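October, evening

Back at the blocks. Keerthana Rajan wants the old Khamphan set sorted before it goes to her sister's kids in Erkumcombe, and the yellows are my share. Working rule: one block in the gray tray at a time, check the faces and corners, write a line in the notebook, next.

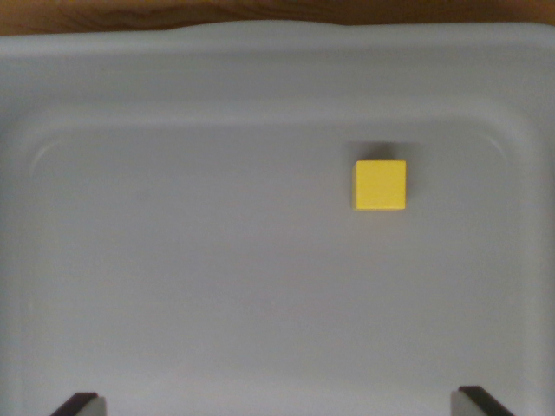 Does a worn corner count as damage? Only if it catches a fingernail; a corner that is evenly rounded passes.

Started at 14 on the list and stopped at 41. The light over the table is poor after six, so color notes made late get a query mark – yellow under that bulb drifts toward olive and I don't trust it.
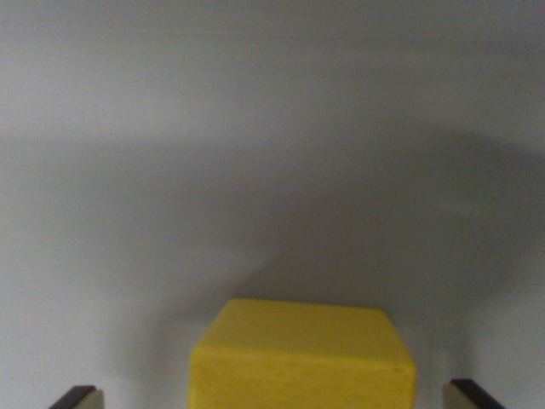
Yellow block, matte, grain faintly visible on the front face.

Grain direction goes in the notebook too. Keerthana thinks this is excessive. She may be right, but the column is already ruled. Filler for the bad dents is the Jemo tub, up to 11 minutes before it skins over, so mix small.
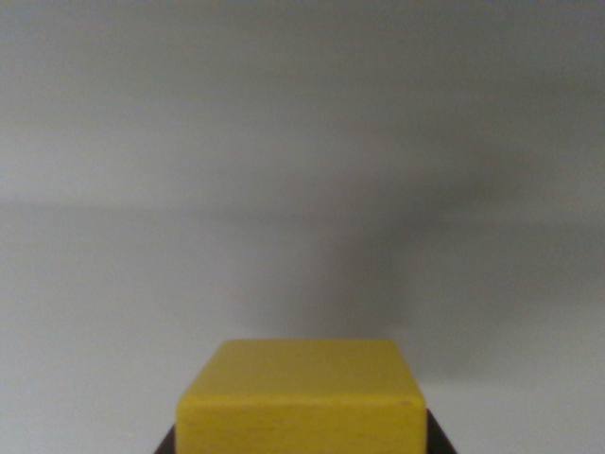

Yellow, small brownish mark near the right end of the front edge. Logged, not sanded.

Touch-up paint still not bought. Reds tomorrow, after the notebook is copied out.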